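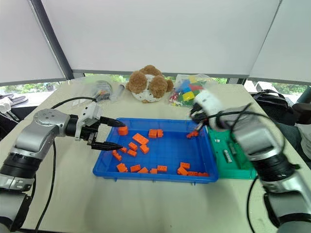
mapleporch replied:
I'd go slower than that, friend. I know you're excited, and I love it, but going straight from the couch to the full Niso loop is how I ended up icing my shins for most of August. Walk to the footbridge and back for a while. It's pretty, there's a bench, and you'll still get your heart going.

gus_on_foot wrote:
Thank you, and thanks to everyone who answered my first post! I should have given more background. I weigh 244 now, I haven't exercised regularly in years, and my doctor said walking was a fine place to begin. I made it out 4 mornings last week, which is more than I did all spring. My daughter wants me to join the Wistell center in Petach and do the weight machines too, and I can't decide if that's too much at once.

secondwind_okie wrote:
Join! I was scared to death of that place and everybody was so kind to me. The morning crowd is mostly people our age (I'm guessing at yours, forgive me) and someone at the desk will walk you around the machines if you ask. I started with the lightest setting on everything and felt silly for a whole ten minutes and then I forgot to feel silly. That was two years ago and I can carry all my groceries in one trip now, dog food included.

mapleporch replied:
See, I'm going to disagree a little, and I say it with love. A membership is one more thing to feel guilty about. Let him get his walking habit settled first. He can do wall push-ups in the kitchen while the coffee brews, same as I do, and that doesn't cost a penny.

secondwind_okie wrote:
Well, some of us need the guilt -- if I hadn't paid for it I would never have gone back after the first week! But I take your point about the money. Wistell did have day passes last I looked, so he could try it without signing anything.
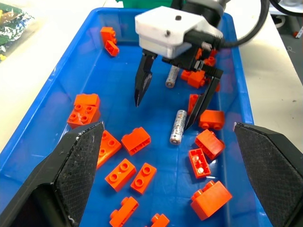 Rest days and sore knees

gus_on_foot wrote:
Starting a new heading so the other talk doesn't get buried. How sore is too sore? My left knee complains going down the hill by the parking lot, but it's fine on the flat and fine going up.

tortoise_pace wrote:
Downhill is the hard part for knees, mine too. Shorter steps helped me more than anything, and so did new shoes. I'd been wearing the same Torvik pair forever and the heels were worn right down on one side. If it's still grumbling after a couple of easy days, please call your doctor and don't go by what strangers like me tell you.

mapleporch replied:
Seconding the doctor. And take your rest days, all of them. I walk 5 days a week and no more, even when the weather is begging me to come out.

tortoise_pace wrote:
Oh, I walk every day, just very gently on some of them. If I skip one I skip 32. We're all built different, I suppose.
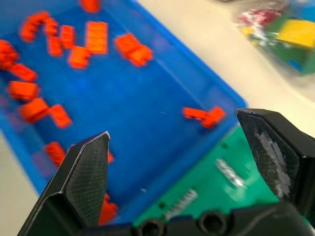
Orange bricks in a blue tray

gus_on_foot wrote:
Went to the footbridge and back this morning with tiny little steps on the hill, and the knee was quieter. I sat on the bench, too. I'm going to try a day pass after my next appointment, so you both get your way!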